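Sixteen Sheets of Paper and One Very Happy Me

1/27/20

So I finally made it to the Pladthorpe to see Larysa Polishchuk's paper cutting show, and I have been talking about it to anyone who will stand still ever since!

If you don't know her work, she cuts whole street scenes out of single sheets of paper. One sheet, one blade, no glue. There are 16 pieces in the main room, all white paper hung a little way off a dark wall, so every cut throws a shadow and the shadows do half the drawing. You get laundry lines, tram wires, a dog asleep in a doorway (I went back to the dog three times).

My favorite was the biggest one, Market, Rain. From the door it looks like a smudgy gray cloud. Then you get closer and the cloud breaks up into umbrellas, and under the umbrellas there are people, and the people have shopping bags with tiny handles. The handles are thinner than thread. I held my breath walking past it in case I blew something over, and I saw a man next to me doing exactly the same.

Sneha Bansal was giving the gallery talk and she was wonderful. She told us Market, Rain took eight months, and that Polishchuk goes through around 100 blades on a piece that size, swapping them the moment they start to drag. She also passed around a practice scrap so we could feel how heavy the paper is. It's much thicker than I expected – closer to a good birthday card than to printer paper.

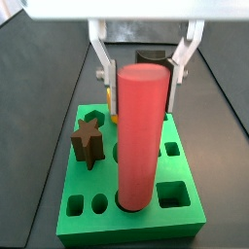
Red cylinder, green block, a sliver of gap in the hole.

Of course I came straight home and tried it. I had a craft knife, an old cutting mat and a pad of Grandau paper left over from my watercolor phase, and I figured I'd start with something easy like a leaf. My leaf has no stem now. It also has a hole where a vein should be, and I love it anyway and it's on the fridge.

Two things I picked up from the talk that did help: cut the smallest bits first while the sheet is still strong, and turn the paper instead of your wrist. I tried a second leaf that way and it came out so much better. You could hand it to a stranger and they would say "leaf" right away!

The upstairs room has ink drawings by Eifion Beddoe, mostly harbors and cranes, and I only gave them ten minutes because my feet were done. I want to go back for those. The one of the ferry ramp at low tide looked really special.

The show stays up until July and tickets are $8. Go early if you can, the morning light in that main room is gorgeous and the shadows are at their longest. I'll post leaf number three when there is one.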